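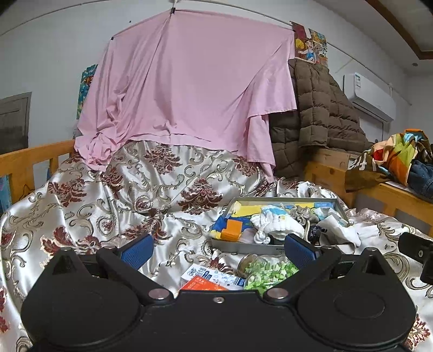 ## 4.2 The bed as a sorting surface

**Figure 3.** A bed used for sorting small household items. The metal tray stands on the bedspread, and two boxes and a glass jar lie beside it.

In the homes that we studied in Jillov, the kitchen table was not the usual place for sorting small things. We had expected it to be, and the first version of our coding scheme had no category for the bed at all. After the pilot visits we added one, and it became one of the most used categories in the material. The full set contains 1,905 sorting events, where an event begins when a person puts a group of mixed items down on a surface and ends when the last of them has been given a place. Of these events, 424 were carried out on a bed.

Figure 3 shows a typical arrangement. A rectangular metal tray rests at an angle on a satin bedspread with a pattern of dark red flowers. The items in the tray have little in common: there is a printed cloth, a tangle of rope, a white knitted piece and a paper bag which spills over the rim. A medicine box and a jar with a gold-coloured lid lie outside the tray, directly on the bedding.

We call such a group a *mixed load*. The term is taken from the earlier Prakeo survey of storage habits, but we use it in a more narrow sense. For us a load is mixed only if its items belong to 3 or more of the household classes listed in Appendix B (food, medicine, textile, cleaning, repair, paper and other). Two coders decided this separately for every event, and differences were discussed until one answer was found. Paper bags were coded as paper even when they had contents, which is a weak point of the scheme, and we return to it in Section 6.

### 4.2.1 Tray and cover

The tray has two roles in our material. In the first role it is a carrier, which brings the items from another room and is emptied soon after. In the second role it is a border. It separates the things that are still waiting from the things that a person has already looked at. It is not always possible to tell these roles apart from a single picture, and for this reason the coding of roles was done only where the whole event was recorded. Figure 3 shows an arrangement, and not the order in which the items were put down.

The bed cover also has an influence. On a smooth table a jar stands upright and a small box stays where it is put. On a soft cover with folds, a jar is often laid on its side, and light things may slide into a fold and be missed. Several participants told us that they prefer a tray on the bed for exactly this purpose – it gives a hard floor to the small items. Others said they simply have no free table in the evening.

Ackermann boards, the flat wooden boards which we offered to 20 households as an alternative to the tray, were accepted less well than we hoped. They were found too large to be left in the room, and they have no rim. Participants with narrow beds used them least. In the Nometine group, where beds were wider, the boards were sometimes kept under the mattress and taken out on Sunday, when more sorting was done.

### 4.2.2 Items outside the tray

Items lying next to the tray were more difficult to code. They can be things already sorted, things that did not fit, or things that were on the bed before. When the recording did not show the start of the event, we coded them as *position unknown* and left them out of the counts in Table 5. Medicine boxes were a special case. Many participants said that they keep medicine apart from other loads, but they gave different reasons, and we did not find one rule that covers all homes.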